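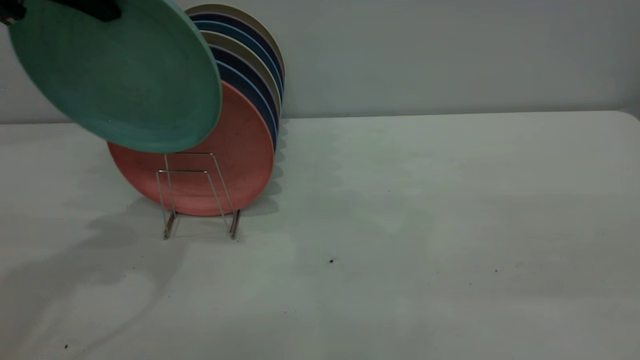
**Color in Everyday Rows, session 4** (Kiri Rutherford)

I love this part of the course! A row of round things overlapping in a rack gives you a whole color study, and you only get a sliver of most of them to work with.

- Start with the front piece. It gets the most room, so a warm color there changes everything behind it.
- Look for repeats. A dark that comes back farther along sets a beat.
- Now try it from the side – same order, completely different rhythm!

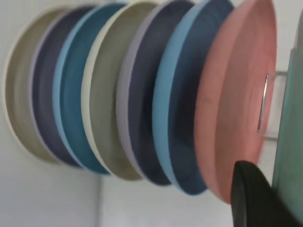 *Fig. 2. Coral pink nearest, beige farthest, navy twice in between.*

**For next time:** paint a row of your own from home in 20 minutes, rims only. Bence Vincze will have spare paper at the Stalldale studio. Bring your messy first tries too, please!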